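Bandevwood opens a second mending room in Skostmont this May

FOR IMMEDIATE RELEASE

SKOSTMONT – I've been waiting to write this one for a long time, so please forgive the exclamation marks. Bandevwood, our little clothing repair and resale shop on Rurkel Street, is opening a second mending room in May, right across the courtyard from the first!

If you've ever squeezed into our current space during a drop-in evening, you know why. There are 11 chairs, one good lamp and a line for the buttonhole machine that goes out the door. The new room has 19 sewing places, a proper cutting table and windows on two sides, so you can finally tell navy thread from black without walking out to the sidewalk.

We took in 353 pieces of clothing for repair last year. Most of it was what you'd guess – blown-out knees, missing buttons, zippers that quit in the middle of winter – but we also got a wedding vest, a set of marching band jackets and a quilted coat that had been through at least three generations of the same family (the lining told quite a story). Nearly all of it went home to be worn again. The rest became patches, stuffing and a very loud bunting that now hangs over our front counter.

With the second room comes something new, which we're calling Hung. It's a swap rail for shirts and blouses only. You bring in a clean shirt you don't wear anymore, we check the seams and buttons, and you pick another one off the rail. No money changes hands. We're starting with 200 shirts, all sorted by size instead of by men's and women's, and we'll add to the rail as they come in.

Why only shirts? We tried a general swap last fall and it was a mess. Everybody brought jeans, everybody wanted sweaters, and I spent a whole evening folding denim. Shirts are easy to hang, easy to try on over a T-shirt, and easy to fix. A frayed collar can be unpicked and flipped in under an hour once you've learned how, and that's going to be our first class in the new room. Cuffs come after that, then plackets, then darts for anyone who wants a better fit.

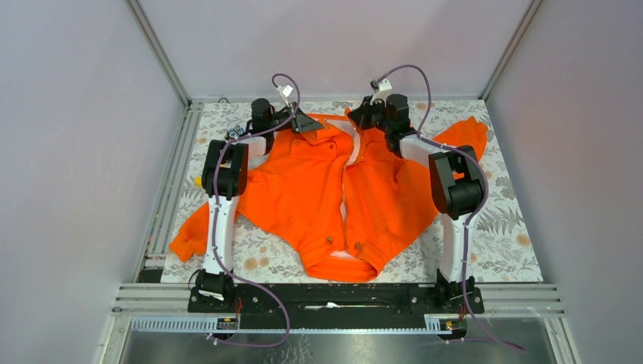

By the founder and head mender, Bandevwood

Color is very welcome on the rail, by the way. I know plenty of people hang on to a bright orange shirt for years thinking they'll find the right day for it, and I say let somebody else find the day! The same goes for prints, stripes and anything your aunt brought back from vacation. We can't take shirts with set-in oil stains or anything still damp, and please empty the pockets first.

Drop-in mending stays free in both rooms. Doors open at 5:30 p.m. and we put the irons away at 9. Classes are small and need a sign-up at the counter, with thread, needles and interfacing included. Kids are fine in the old room with a grown-up, but we're keeping the cutting table for adults.

On opening evening there'll be coffee, a button-sorting table and a first look through Hung before it opens for swapping the next morning. Reporters and photographers are welcome from 4 p.m., when it's still quiet enough to hear each other. Just knock at the courtyard door – the bell on the street side hasn't worked since we moved in.

Press contact: the front counter at Bandevwood, Rurkel Street, Skostmont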